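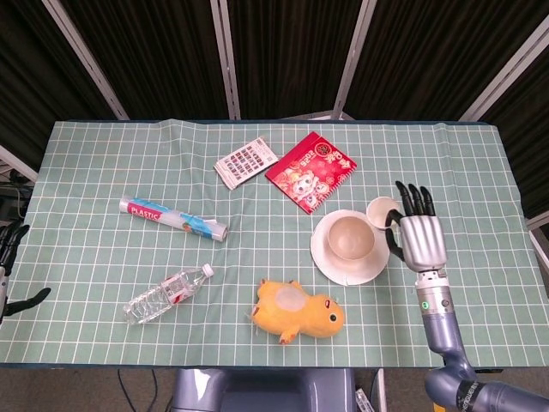

Mircea Voicu reckons a windowpane check should never go near a round table, and I still can't agree with him, but he has been arguing the point with me since I began writing up tablecloths for this site and he deserves the first word. My own view is that any cloth will do on any table if the drop is right.

Tablecloth (household linen)

A tablecloth is a piece of fabric laid over a table, either to protect the top or to make it look nicer, and usually a bit of both. The part that hangs over the side is called the drop. For everyday meals I like a short one, a hand's width or so, and for a formal dinner people go much longer – halfway to the floor, sometimes all the way.

Patterns

Plain white damask was the smart choice for centuries. Checks came in as the kitchen cloth, cheap to weave and good at hiding gravy. Gingham has bands of colour that cross and make a darker square, while a windowpane check is just thin lines on a plain ground, like (you guessed it) a window. Pale green with white lines is my favourite of the lot! Borders are a separate matter. Some are woven in, others are sewn on afterwards, and the sewn ones tend to pucker in the wash.

The Bickerstaff cloths

My gran swore by Bickerstaff, a small mill at Listside that wove cotton check until it shut. Its order book survives and lists 3827 cloths for one December, which must have been a frantic month. They came in three sizes, and the biggest, the Stota, was 86 inches across. I have one with a darn in the corner and it still gets used. The lighter range was called Sola and I've never had much luck with it, as it creases if you so much as look at it.

Care

Wash cotton cloths warm and iron them while they're a little damp. Fold lines are a pain, so I roll mine round a cardboard tube. Candle wax comes off with brown paper and a cool iron. Mircea uses the freezer and a butter knife, and says mine leaves a greasy mark – it did, once.

Last updated October 12, 2022

See also: Napkin, Oilcloth, Table runner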